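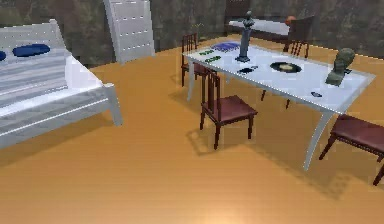 Wesano sim thread - depth noise on glossy surfaces

tuhu_rig
Posted 7:40 pm

I'm building a small mobile base with one arm in our shared workshop and I do most of the perception work in simulation before I risk the hardware. The base runs off a Sama motor board, the planner is stock, and the scene loader is my own. The current test room is a living and dining layout, and the piece giving me trouble is the long table with the white glass-like top. In the renderer it behaves. Once I add my depth noise model, the planner loses the tabletop in patches and places grasp targets below the surface. Small flat items suffer most, like the two narrow green ones near the far end. The tall dark statue segments fine every time.

Last batch was 2,233 grasp proposals over the full room. Of those, 637 were rejected for collision with the table, nearly all on flat items. Noise is Gaussian with dropout that scales with viewing angle. Anything obvious I should change before I rewrite the surface fit?

plergate_cnc
Posted 7:58 pm

What is the dropout threshold? If you drop at grazing angles and the camera sits low, you lose most of the top before the fit starts.

tuhu_rig
Posted 8:05 pm

70 degrees from normal. The camera on the base is 1.1 m off the floor, so the far end of the table is past that for most poses.

plergate_cnc
Posted 8:11 pm

Then the fit is working from the near half and extrapolating. A small tilt error at the near edge turns into centimeters at the far one. Fit the plane over several poses and merge.

Intan Wijaya
Posted 8:34 pm

I would leave the fit alone and look at the noise model. Gaussian plus dropout does not describe glass. A real stereo or time-of-flight camera returns wrong depth on glass, often well past the surface, and it does so consistently from one pose to the next. Merging poses will average out your simulated noise and do nothing for the real error. You end up with a good number in sim and an arm that drives into the table.

plergate_cnc
Posted 8:49 pm

Agree on the physics, disagree on the order. The extrapolation problem exists with any noise model. Fix that first, it is an hour of work. A proper reflection model is weeks.

Intan Wijaya
Posted 9:02 pm

It does not need to be a proper model. Tag the glass material, and for tagged pixels mix in a second return at the depth of whatever is behind it. Floor, chair seat, whatever the ray hits next. I did this on the Plergate cell and it was 11 lines in the shader. The rejects went up at first - they should.

tuhu_rig
Posted 9:20 pm

The second return is doable. My material tags are per mesh, and the tabletop is a separate mesh from the legs, so nothing has to be split. What did you use for the mix ratio?

Intan Wijaya
Posted 9:26 pm

0.3 as a start, higher toward grazing. Measure it if you can. Put a sheet of glass on the bench, take 500 frames with the camera you plan to use, and histogram the depth.

bench_vise_9
Posted 9:41 pm

Or put a tablecloth on it. Half serious. Our shop arm only works over a matte mat and we stopped fighting it.

tuhu_rig
Posted 9:47 pm

Fine for a fixed cell. This one has to drive up to tables I didn't choose.

tuhu_rig
Posted 11:15 pm

Did the pose merge first, three poses per table side. Rejects are down to roughly a third of what they were on the same seeds. Second return is next. I have a scrap piece of glass for the histogram, but it is clear and the sim top is white, so I may need to paint the back of it. Does anyone know if back-painted glass still gives the long return on stereo?

plergate_cnc
Posted 11:31 pm

Less of it, I think. The paint gives the matcher something at nearly the right depth. You will still get ghost matches from reflected lights. Test both sides of the sheet and post the histograms.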